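# Bread Waste in Dritbridge: Purchase, Storage and Disposal in Private Households

Project report, second-year module in Food and Society
Submitted by Séverine Bodin and Bülent Işık
07/09/2021

## 1. Background to the project

Bread is bought often, costs little and keeps badly. These three facts make it one of the foods most likely to be thrown away in the home, yet it tends to receive less attention than meat or dairy products when households are advised on how to save money. The present project examined how residents of Dritbridge buy, store and dispose of bread, and whether simple written advice on storage would alter what they reported throwing away.

The topic was agreed with our supervisor, Dr Hegde, after an earlier proposal on school meals had to be dropped. Schools in the district were not accepting visitors during the spring term, and a household study could be carried out by post and telephone.

Dritbridge was chosen for practical reasons. Both authors live within walking distance of the town centre, and the town has two bakeries, one supermarket and a weekly market, so that residents have a real choice of where to buy. The neighbouring village of Zurside was included because it has no bakery of its own. Residents there generally buy bread once a week, together with the rest of their shopping, and we expected this to show in the results.

## 2. Method

A total of 60 households took part, of which 42 were in Dritbridge and 18 in Zurside. Participants were found through a notice in the parish newsletter and a card displayed in the window of the Trasometti bakery. Each household received a diary covering four weeks in July, in which one adult recorded every purchase of bread, the form in which it was bought (loaf, sliced loaf, rolls or buns), where it was kept, and the weight of anything discarded. Kitchen scales were lent to those who did not own a set.

At the end of the second week, each household was sent a single sheet of advice. The sheet explained that bread goes stale faster in the refrigerator than at room temperature, that it freezes well if wrapped closely, and that sliced bread may be toasted from frozen. It also gave two recipes for stale bread. No further contact was made until the diaries were collected.

Discarded bread was recorded in grams. Crusts cut from sandwiches were counted as waste, as was bread fed to birds or hens. The second decision caused some disagreement between the authors. It was argued on the one hand that bread given to hens is not lost, and on the other that it had been bought for people to eat. We have followed the stricter rule throughout.

## 3. Results

### 3.1 Purchases

The diaries recorded 313 purchases of rolls and buns, in addition to whole and sliced loaves. Rolls and buns were bought mainly in Dritbridge and mainly for use on the same day. Several participants noted that they bought them in packs of four or six when they needed only two or three, as the shops did not offer smaller packs. The remainder was in most cases kept for a day and then discarded.

Zurside households bought larger amounts at one time and relied more on sliced loaves. All but two of them owned a freezer, but before the advice sheet was sent few used it for bread. One participant wrote that she had always understood frozen bread to be "for emergencies". 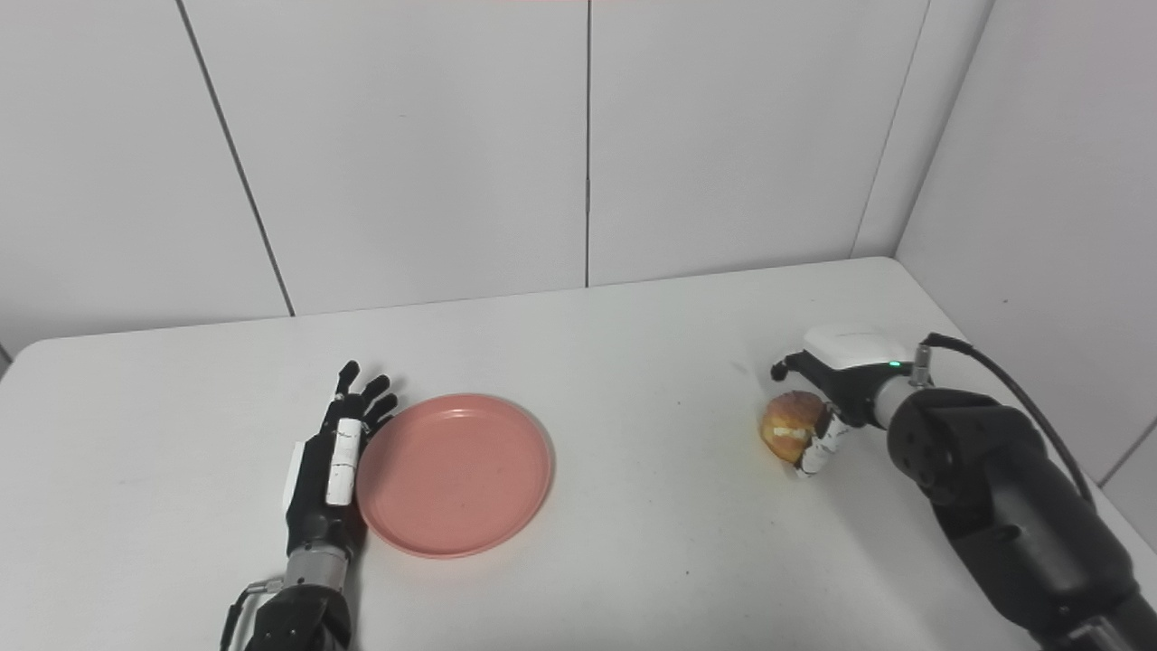 Participants were also asked how they judged whether bread was still fit to eat. Most relied on touch, pressing the crust or crumb, and only a minority looked at the date on the wrapper. Bread described in the diaries as "hard" was thrown away as often as bread described as "mouldy", although hard bread is safe and can be used in cooking. We consider this the most useful single finding of the project — it suggests that a good part of the waste concerns food that could have been eaten.

### 3.2 Waste before and after the advice sheet

In the first two weeks, the Zurside households discarded 3902 grams of bread in total. In the last two weeks the figure was lower, and the number of entries reading "freezer" under place of storage rose. In Dritbridge the change was small. Households there had less bread in the house at any one time and perhaps less to gain from freezing it.

Of the two recipes, bread pudding was tried by a number of households and the savoury dumplings by very few. The comments column suggests that the dumplings were felt to be too much work on a weekday evening. The recipe called for 100 grams of stale bread per person, which several participants said they never had left over at one time.

### 3.3 Views of the bakery

The manager of the Trasometti bakery kindly answered our questions in writing. Unsold loaves are reduced in price during the last hour of trading, and what remains is collected by a local farmer. The bakery had at one time sold half loaves but gave this up when customers continued to ask for whole ones. The manager was willing to try again and asked to receive a copy of this report.

## 4. Limits of the study

The households were not chosen at random. People who answer a notice about food waste are likely to take an interest in the subject, and the true level of waste in the two places may be higher than the diaries suggest. Keeping a diary may in itself have changed behaviour. There was also no comparison group, so the fall in Zurside cannot be put down to the advice sheet with any certainty. July was warm, which encourages mould, and school holidays began for some families before the diaries were complete.

Five diaries contained gaps of more than two days. These were kept in the purchase figures but left out of the comparison in section 3.2.

## 5. Recommendations

1. Advice to households should state plainly that stale bread and spoiled bread are different things.
2. Shops in Dritbridge should be encouraged to sell rolls and buns singly.
3. Any future advice sheet should offer recipes that use small amounts of bread, such as breadcrumbs or croutons.
4. A further study should cover a winter month and include a group of households that receives no advice.

## 6. Division of work

Séverine Bodin prepared the diary and the advice sheet, conducted the telephone calls to Zurside and wrote sections 1, 2 and 4. Bülent Işık entered and checked the data, corresponded with the bakery and wrote sections 3 and 5. The blank diary and the advice sheet are attached as Appendices A and B.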